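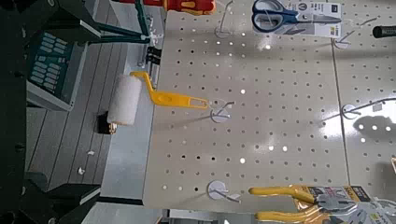
4.2 接手的人到底在问什么

先交代一下这一节的材料是怎么来的。上一节说过，我们跟了18个小型外包软件项目，每个项目都换过一次手：原来写代码的人走了，新来的人接着写。我一开始最想看的是代码质量，复杂度啊、重复率啊、测试覆盖率啊，能跑的指标都跑了一遍（结果见附录B，有兴趣的读者可以去翻，我自己翻完之后有点泄气）。这些指标跟交接顺不顺利的关系弱得让我怀疑是不是脚本写错了。Adjoa Amissah帮我重新跑了一遍，数字一模一样，脚本没错，是我押错了宝。

后来我们换了个笨办法，把接手人在交接期内提的问题全部捞出来，一条一条读。聊天记录、工单、邮件，凡是接手人问出口的、跟项目有关的都算，最后留下445条。由Adjoa和我各自独立编码，分歧的地方坐下来吵，吵不出结果的就交给Nana Abubakari定。说实话这个过程比我预想的愉快，有些问题写得特别好玩，比如有人半夜在工单里问：“这个函数叫fix_final_really，那final在哪儿？”

编码框架改过好几版。第一版是按技术层次分的，前端、后端、数据库、部署，看着挺整齐，编到一半就不行了，因为同一句话常常横跨好几层。“为什么客户改了地址之后，旧地址的发票还会再发一次？”你说它归哪层？它问的是一条业务规则，这条规则恰好散落在一张表、一段定时任务和一个前端校验里。于是我们改成按“答案存放在哪里”来分：答案在代码里读得出来的，答案在文档里的，答案在某个人脑子里的，还有一类是哪儿都找不到的。

这样一分，图5（见4.1节末尾）里那条奇怪的曲线就好解释多了。读者大概还记得，提问数量在交接刚开始时并不高，过一阵子才冒出一个峰。当时我写的猜测是接手人前几天忙着配环境，没空问。现在看，这个猜测只对了一小半。开头那几天的问题几乎都是代码里就有答案的，接手人自己翻翻也能找到，问一句图个快。后面那个峰里，绝大多数问题的答案在人脑子里，而接手人要先把代码读到一定程度，才知道自己该问什么。换句话说，他们得先攒够了疑惑。

麻烦也就出在这里。在我们的样本中，合同约定的交接支持期大多是2周，峰来的时候，原来的开发者往往已经去忙下一个客户了。Enico的项目经理在访谈里跟我抱怨，说交接期头几天大家客客气气，没什么可问的，等真有问题了，对方回一条消息要隔三天。我很理解她，可我也理解那位三天才回消息的开发者，人家的报酬是按交接期结的，结完就是人情了。

拿Mosero来说吧，这是样本里我最熟的一个项目，一套给小型配送公司用的排班系统。代码写得相当漂亮，命名讲究，测试也全，我们的质量指标里它排得很靠前。结果交接时卡得最久的就是它。接手人读代码毫无障碍，但完全不明白为什么司机的休息时间要分成两段来存。代码清清楚楚地告诉你它分两段存，为什么要这么存，一个字没提。后来问出来，是早期一个客户的工资系统只认这种格式，那个客户早就不用Mosero了，格式却留了下来。接手人在不知情的情况下围着这个设计绕了好多弯路，还写了一层转换，后来又全删了。 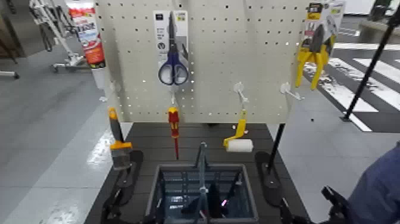 跟它相反的是Odoi。这个项目的代码我第一眼看到的时候倒吸一口凉气，一个文件几千行，变量名有一半是缩写，测试约等于没有。但写它的人有个习惯：每次改动都在提交说明里唠叨几句，客户打电话说了什么，他本来想怎么改，为什么没那样改，哪里他自己也没把握。有几条提交说明比改动本身还长！接手人告诉我，她后来基本上是把提交历史当小说看的，从头看到尾，看完再去动代码，心里就有底了。她问的问题总数在样本里偏少，而且落在“哪儿都找不到”那一类里的只有2条。

我不想拿这两个项目说事说得太过。两个例子就是两个例子，Odoi的接手人本身经验也更丰富，Mosero那边换手的时候又赶上客户催新功能，时间很紧。不过把全部样本放在一起看，方向是一致的：提交说明里带有理由（我们的判定标准是至少提到一个外部原因，或者一个被放弃的方案）的比例越高，“人脑子里”这一类问题就越少。相关不等于因果，这句话审稿人肯定要说，我先替他们说了。爱写理由的开发者可能在别的方面也更细心，交接时也更愿意回消息，这些我们都没法用现有数据拆开。

还有一个发现我原先没打算写，Nana坚持要我放进来。样本里的客户多数不是技术人员，他们验收时看的是功能能不能用，有一部分会额外要一份文档。我们读了这些文档，坦白讲，大多数是给验收看的，装了很多截图和安装步骤，接手人翻一遍就再也不打开了。Gemstead项目的文档有好几十页，排版精美，带封面，可是接手人提的问题里，文档能回答的寥寥无几。我去问客户当初为什么要求写这么一份东西，对方说合同模板里有这一条，模板是从朋友那儿拿来的。

所以Nana的建议是，与其在合同里写“提供完整文档”，不如写得窄一点，比如要求每次改动说明缘由，再把支持期拆成前后两段，后一段留到接手人真正开始改代码的时候再用。我觉得前半条很实在，后半条执行起来可能有难度，付款节点怎么定就够双方扯一阵子的。我们在5月的那轮回访里问过几位开发者愿不愿意接受分段支持，愿意的和不愿意的都有，不愿意的理由很一致，都是怕后一段没完没了。有一位说得很直白：“你得给我一个数，问几条，或者几个小时，到了就停。”这条意见我们采纳了，第6节给出的合同条款草案里按小时设了上限。

最后补一点方法上的限制。我们只能看到问出口的问题。有些接手人性子闷，宁可自己花一整天去试，也不愿意发一条消息，这些疑惑就从数据里漏掉了。访谈时我试着追问过，多数人已经记不清当时被什么卡住，只记得“那一周挺难受的”。如果以后有人要接着做，我会建议让接手人每天随手记几行，哪怕只写关键词。我们这次没这么做，一来怕增加负担，二来项目开始的时候，我的注意力还全在那些代码指标上。下一节转到原开发者这一边，看看他们在离开之前觉得哪些东西值得交代，再跟本节的问题清单对一对。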